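The left one had been sulking since breakfast. I call it sulking – Hyun-seo Hyun calls it backlash in the linkage, but she trained at Abernathy and they're like that over there. You'd close the grip, the jaws would come together lovely, and then right at the end one finger would lag behind the other like a kid who doesn't want to leave the pool.

"Did you do the pivots?" she said.

"I did the pivots."

"All of them?"

I had done all of them. I'd done them at the kitchen table at 17 past six in the morning, with my tea going cold and the Lirkine service sheet propped against the toaster. Page one of the Lirkine sheet tells you to return the unit to your dealer. Page two tells you how to do it yourself, which I reckon says everything about Lirkine.

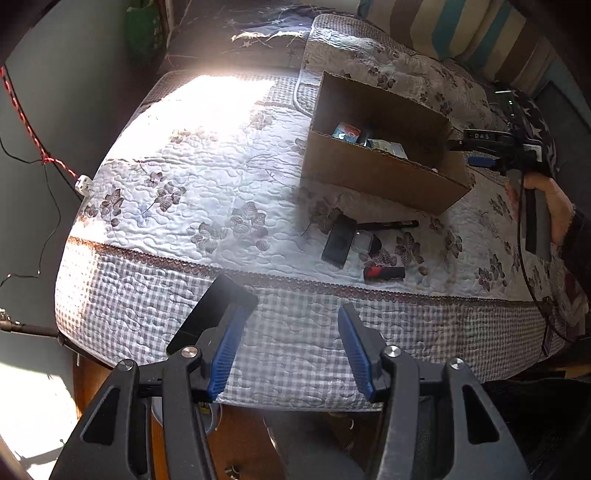 "Close it on something," Hyun-seo said. "You can't tell anything from air."

She was right, and I hate it when she's right before lunch. We had the whole morning to get the pair of them behaving, because Gelis wanted their picking run by four and Gelis doesn't ring to ask how you're going. Gelis rings to ask why you haven't finished.

So I had a go at the marker pen. Squeeze, lag, squeeze, lag. I backed the left pivots off a quarter turn, nipped them up again, and tried to feel what my fingers were telling me. My old boss at Histo could set a linkage by listening to it. He'd hold it up to his good ear and go "nah, mate" and hand it back. I did 183 grippers for that man and I don't think I ever got a yes first go.

"What are you doing?" said Hyun-seo.

"Listening."

"To what?"

"Shush."

There was a tick in it, a tiny one, right at the end of the travel. I opened up and closed again and there it was – tick – same spot every time.

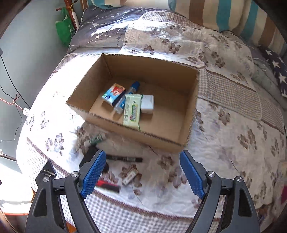 "It's not the pivots," I said.

"I never said it was the pivots. I asked if you'd done them."

"It's the pad. The pad's sitting proud at the bottom. It touches first and shoves the finger off line."

She came round and had a squint, then pressed the blue with her thumbnail, and blow me if it didn't shift. She didn't say anything for a bit. Then she went and got the little driver out of her jacket, the good one I'm not allowed to borrow, and held it out to me handle first.

Number 386 went on the job card, under pads, and I wrote "reseated" next to it in my best handwriting. It was 25 to eleven. I asked if there was any tea going and she said there was, if I was making it.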